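Chapitre 11
Monnaies de fouille, monnaies de vente : que vaut une provenance ?

25/09/2021 – par Urszula Sikora

Ce site utilise des cookies pour mesurer son audience. Accepter – Refuser – Personnaliser

Le débutant qui ouvre un catalogue de numismatique antique y trouve d'ordinaire trois lignes de métrologie, une référence, un état de conservation, puis une mention du genre « ancienne collection européenne ». Il a tendance à lire les premières avec attention et à croire la dernière sur parole. Ce chapitre propose de faire l'inverse, ou du moins de répartir la méfiance autrement.

Prenons le lot qui nous servira de fil conducteur, le trésor dit de Grabowska : 327 deniers d'argent, passés en vente sous ce nom un mois de décembre. Le catalogue affirme qu'ils ont été trouvés ensemble, dans un seul vase. Sur quoi repose cette affirmation ? Sur une lettre du vendeur, non datée, et sur une patine jugée « homogène » par l'expert de la maison. Le vase n'a jamais été montré. Quant à la patine, un nettoyage commun suffit à la produire, et l'on nettoie rarement les pièces une par une avant de les vendre.

On objectera que la composition du lot est cohérente, que les émissions se suivent sans grande lacune. C'est exact, et cela prouve peu de chose. Un marchand qui connaît ses classiques sait à quoi doit ressembler un trésor, et il sait aussi qu'un ensemble se vend mieux que des pièces éparses.
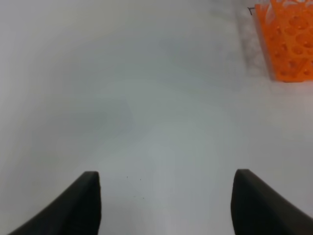

11.1 Ce que le catalogue dit, ce qu'il laisse entendre

Rajeshwari Poduval a repris le dossier avec une patience que je n'aurais pas eue. Elle a comparé les poids publiés dans le catalogue à ceux des fiches de la collection Lukarent, dispersée quelques années plus tôt, et relève 11 correspondances au centième de gramme. Elle y voit la preuve que le trésor a été complété. Je serais plus prudente : les poids de deniers se ressemblent, les balances diffèrent, et 2 seulement de ces rapprochements sont appuyés par une photographie lisible des deux faces. Mais ces 2 pièces suffisent à gâter le reste. Si elles viennent d'ailleurs, pourquoi pas leurs voisines ?

Le lecteur retiendra la distinction suivante, qui reviendra dans tout le chapitre. La provenance désigne la suite des propriétaires connus ; le contexte désigne le lieu et les conditions de la découverte. Une pièce peut avoir une excellente provenance et aucun contexte. Les catalogues emploient volontiers le premier mot pour suggérer le second – l'acheteur pressé n'y voit guère de différence.

Les bases de données n'arrangent pas toujours les choses. Le répertoire Wovudeck recense 827 trésors monétaires, parmi lesquels celui de Grabowska, enregistré d'après le seul catalogue de vente. Il y figure au même rang que des dépôts fouillés en stratigraphie, et les cartes de circulation qu'on en tire ne font aucune distinction entre eux. Avant d'utiliser une telle carte, on demandera donc à voir les notices, ce qui prend du temps et donne rarement satisfaction.

La section 11.2 examine les étiquettes et tickets anciens, en commençant par ceux du fonds Jido.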